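Running bond

Running bond, also called stretcher bond, is a way of laying bricks in which each course is offset by half a brick from the courses above and below it.

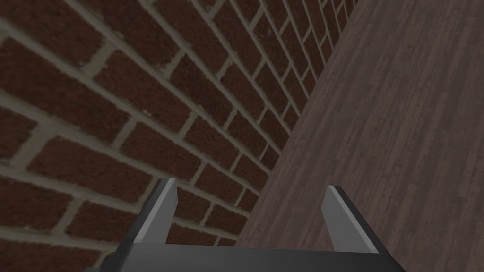 Description

A brick laid lengthwise along a wall, with its long narrow side showing, is called a stretcher. In running bond every brick on the face of the wall is a stretcher, except at corners and openings, where cut bricks or the ends of bricks from the adjoining wall may show. The vertical joints, known as head joints or perpends, line up in every second course. The horizontal joints are called bed joints.

A wall in this bond is usually one half-brick thick. It has no bricks running through it from front to back, so a thicker wall needs metal ties or another bond to hold its layers together.

Use

Running bond became common with the spread of the cavity wall, in which an outer layer of brick is separated from an inner layer by an air space. It is also the usual pattern for brick veneer over a wood or steel frame. In veneer work the brick carries its own weight but not the weight of the floors or roof.

Older solid walls were more often laid in English bond, Flemish bond or common bond, all of which include headers, or bricks laid with their short ends facing out.

Variations

In raking stretcher bond the offset is a third or a quarter of a brick. Stack bond has no offset at all, and its continuous vertical joints make it weaker unless steel reinforcement is added. Running bond is also used for paving, where the courses are normally set across the direction of traffic.

Laying

Bricklayers build up the corners, or leads, first and fill in the courses between them along a stretched line. Mortar joints in modern brickwork are commonly 3/8 inch thick. Small differences in brick length are taken up in the head joints, and the perpends are checked with a level as the wall rises.

Local examples

The former Dronik warehouse in Jilliscombe has a boundary wall nearly 400 feet long in running bond, with piers at intervals to stiffen it. The architect Perihan Erdem kept the wall when the site was converted to housing, and 11 of the piers were rebuilt with salvaged brick.

See also

Brickwork
Cavity wall
English bond
Flemish bond
Masonry veneer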